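Fixing a Sticky Jaw on a Hand-Held Gripper

2018-03-28

So your gripper squeezes down on a sleeve just fine and then only one side opens back up. Been there! Mine did it for two evenings before I quit blaming the T-shirts and took a proper look. I use a pair of these for recording laundry folding (the project is called Brindel), and a lagging jaw ruins the recordings, since the software figures both jaws moved the same amount.

First thing, power down and unplug. I didn't, the jaw let go all at once, and it got the side of my thumb. Keep your free hand out of the linkage even when it's off, because a stuck jaw can still have spring behind it.

Now squeeze the trigger slowly and let it out slowly. If both jaws drag, you're probably looking at the trigger spring, and that's a different job. If only one does, look at the pivots on that side. Mine had lint packed in behind the cap, a nasty little felt washer of it, mixed with the oil I'd put on back in August. Don't oil these! Oil plus bedding fuzz makes glue.

Pop the cap, back the screw out, and pick the fuzz out with a wooden toothpick. Wipe everything with a dry cloth. I put a tiny dab of Foko dry lube on the pin and let it sit while I had a coffee. When the screw goes back in, stop as soon as the wobble is gone. Crank it down and you've got the same fault all over again, ask me how I know.

Check the pads while you're in there. A pad that has slid forward will catch on its neighbor and feel exactly like a bad pivot.

Then open and close it 200 times with nothing in the jaws. Boring, yes. Put some music on. After that, try it over real cloth, starting with a shirt laid out on the bed, and watch whether the two sides come back together.
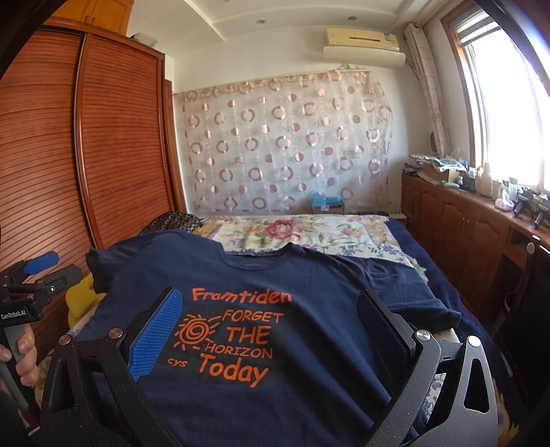
Both jaws over the navy tee, blue pad on the left and the darker one on the right.

If it still hangs, swap the pivot screw. I got mine from Parport and they fit without any filing. I clean the pivots every 1,000 grabs now, and sooner if I've been doing towels.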